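Lab Visit Report: Tracking Faults on Hand-Held Grippers, Griffiths Site, Tanmont
4/7/22

The visit was arranged after Griffiths reported a fault in its hand-held gripper sets. Position data from one gripper would jump sideways in the middle of a task, then return. A robot trained on those recordings had driven its arm into a bench at Skeltidberg in February. The arm stopped on its force limit and there were no injuries, but the bench edge and one fingertip had to be replaced.

The Griffiths team records on the upper floor, in an ordinary office with desks and chairs. Each gripper carries printed markers, and its position is worked out from them. Of 579 recordings checked before our visit, 347 were clean. The remainder had at least one jump, and most of the jumps fell in tasks where both grippers work on one object.

We spent the morning on the floor with the operators. Chair handling produces the most faults, as the wrists turn through a wide angle and the markers turn with them.
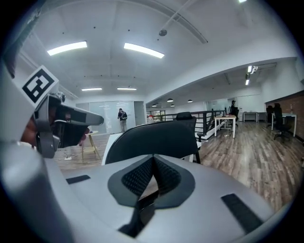
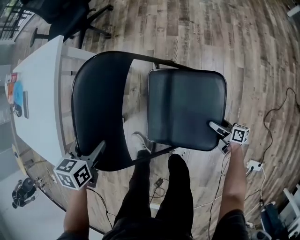
One reader of the draft, writing from Zotutia, objected that marker angle explains a dropout but not a jump. A lost marker should leave a gap in the data, the comment went, and a gap is easy to reject. If the software fills the gap with a wrong position and reports it as good, the fault is in the software, and new markers will only make it rarer.

The log files support this. When a marker face is seen at a steep angle, the solver can settle on a mirrored solution, and the version in use at Tanmont passes it on with no warning. In the worst file we opened, the bad position was held for 13 frames.

Two changes were agreed before we left. The solver will now reject any step greater than 20 mm between frames and mark the recording for review. Playback on the arm will run at reduced speed until the old recordings have been checked again – this applies to Skeltidberg as well.

Still open: whether the clean recordings are in fact clean. The check that passed them looks only for large jumps, and a small mirrored error near the fingertip would get through. Griffiths has the raw video and will rerun the set.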